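Small Space Living > Seating and Side Tables
Topic: Round white table + beige armchair for a lounge corner, would you keep the chair?

mapleporch
Okay so I've been put in charge of the lounge corner at our shared workspace (the one in the old Grekstead building, if anybody knows it) and I need opinions before the return window closes in March. The table is the Bradex round one, white top, skinny legs. I love it! It's light enough to drag wherever, it fits a water bottle and a laptop and that's all I ask. The armchair is where I'm stuck. It was $237, it's very comfy, and it takes up so much more room than I pictured when I ordered it.

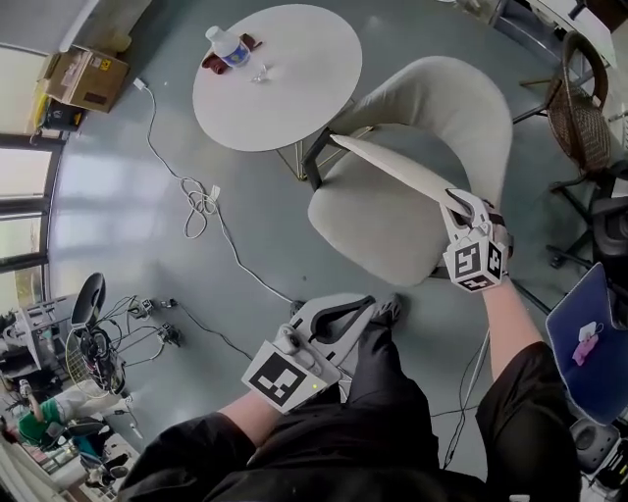

I keep going back and forth. People do sit in it, and they stay in it, so it's doing its job. But beige, in a room where everybody eats lunch? I've already been over the seat with a damp cloth twice this month and I'm starting to feel like its babysitter.

tinroofed
Keep the chair, lose the table. Those splayed legs stick out just far enough to catch your toes. I had a Randis table with the same kind of legs and gave it away after one winter.

mapleporch
Noooo the table stays, I've never tripped on it once. The chair is the one on trial!

gravelpath88
I'm with tinroofed on the legs, sorry. But on the chair, have you thought about a cover? We got a stretchy one from Montecinos for $185 (I know, I know) and it goes in the wash every couple of weeks. Looks a little baggy at the corners. Nobody has complained.

mapleporch
$185 for a cover on a $237 chair, I can't do it lol. I'd sooner throw a blanket over it and call it cozy. The other thing is that soft stuff piles up on any seat we put out. Cloths, towels, whatever people had in their hands. I go around at 5 pm and fold it all and by the next morning it's back. Stools don't save you either. We have one with a round white seat and dark metal legs and it takes up floor without giving anybody a back to lean on.

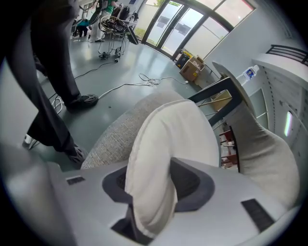
tinroofed says a basket would fix most of this. One big one with a lid, right beside the chair, and tell people anything left out goes in there. Quoting myself from the storage thread because I'm tired of typing it out. And get rid of the stool while you're at it.

oatmeal_jar
Disagree on the basket, it turns into a lost and found in a week. Hooks on the wall! You can see what's there and it dries. Also stools are great, leave the stool alone.

mapleporch
Hooks might work, I'd have to ask if we're allowed to drill. For anybody wondering about size, it's a big open room with gray carpet in the part where the table is, and there are desks farther back. So space isn't tight exactly, I just don't want the corner to look like a waiting room. I moved the table out where people can get to it from the desks and I think it's better?

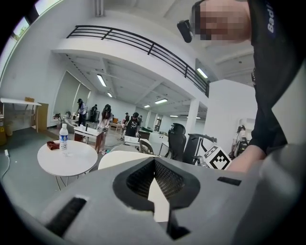 Round table on the left, with the water bottle and the red cloth on it

gravelpath88
Oh that's a lot more room than I was imagining. Keep both. I'd put a rug under the table so it looks like it's meant to be there.

oatmeal_jar
Rug on carpet, no thank you. The edges curl.

mapleporch
Rug on carpet is a fight for another thread. I think I'm keeping the chair, blanket on top, and I'll ask about the hooks. If the beige is a disaster by summer you can all come back and say so.

tinroofed
Bookmarked.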